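Notebook, Thursday, October
Lounge corner: seating and table log, second pass

Continuing from the last entry. The Werkusell brackets are still not in, so bench work is on hold and I spent the morning on the lounge instead. The question is still whether the corner by the windows can be used for visitor briefings without buying anything new, or whether we go back to Dullent for a second quote.

Starting condition. I did not tidy before measuring. The point of this pass is to see how the corner is used on an ordinary working morning, and an ordinary morning includes bags. Last time I cleared everything first and the result was a floor plan that looked fine and told us very little.

Reference dimension is the walkway between the low table and the seat front of the teal sofa. Our own rule is 900 mm clear if anyone has to pass a seated person. Measured at both ends of the sofa with the steel tape, not the laser. The laser gives bad readings off the window wall whenever the sun is on it, and I don't trust it anywhere near glass. Both ends were under the rule with the low table in its present position. Moving the table toward the room by one tape-width of the floor joint brings the left end into line. The right end stays tight on account of the armchair.

Seat use. Bags go on the sofa. I have now noted this on every check, and it takes out most of a seat each time. The floor beside it stays clear and so do the hooks near the door. I don't think people will walk back to the door to hang up a backpack, and the hooks are out of sight from the seats, so I would not expect a sign to change it. A bench or low rack within reach of the sofa might.

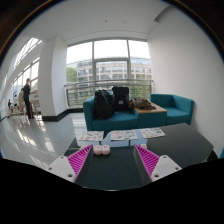
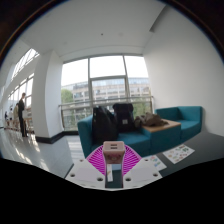 Sofa end of the corner, bags on the seat, printed sheets out on the tables.

Paper. The handouts are the other recurring item. They were printed for the Gomness visit and have been living in the lounge since then. They get spread out, read, and left. Two problems: the stock is light and curls, and the small pictures are too small to read from a seat back. If we reprint, fewer pictures per side, heavier paper. Order number for the existing batch is 3748, in case the print shop still has the file. I have not called them yet.

Glare. Sat in each seat in turn at 11 and again at 12, lights off, with one handout on the glass top and one on the dark gray top. Notes:

Glass top, 11 – sheet readable, reflection of the window on the glass around it, distracting.
Glass top, 12 – worse, had to tilt the sheet.
Dark gray top, 11 – fine.
Dark gray top, 12 – fine from the armchair, some shine from the sofa side.

So reading material should go on the dark top where possible. The glass one can hold cups. I tried a sheet of the gray felt from the Palaniappan samples on the glass and it fixed the reflection completely, but it slides. Needs a grippy backing or corner dots. There are dots in the second drawer of the parts cabinet, the clear ones, and I will try those before ordering anything.

Upholstery. Checked the teal fabric by hand on the sofa and the armchair. No open seams. Slight pilling on the seat of the sofa, none on the chair. Both still firm. I see no case for replacing either one, and the Dullent quote should be revised to leave the seating out altogether. That was most of the total.

Side table. The wood top is good for a laptop but tends to collect whatever doesn't fit on the sofa. If it is meant to be a work surface for whoever is presenting, it should move to the window side, closer to the outlet. Cable run from there would have to stay behind the sofa. Did not measure it. Do that next time, with the flexible tape.

Noise: not tested. Ventilation was running the whole time and I had no meter with me.

Open items
– Low table: shift toward the room, tape the new leg positions, leave for a week.
– Clear dots under the felt, check for sliding.
– Sketch a bag rack that fits beside the sofa without going into the walkway. Max depth to be worked out after the table move.
– Ask for the revised quote, tables only.
– Repeat the glare check on an overcast day. Both readings so far are with full sun.

Tape measure is back on its hook. The felt samples are on my bench, please leave them flat.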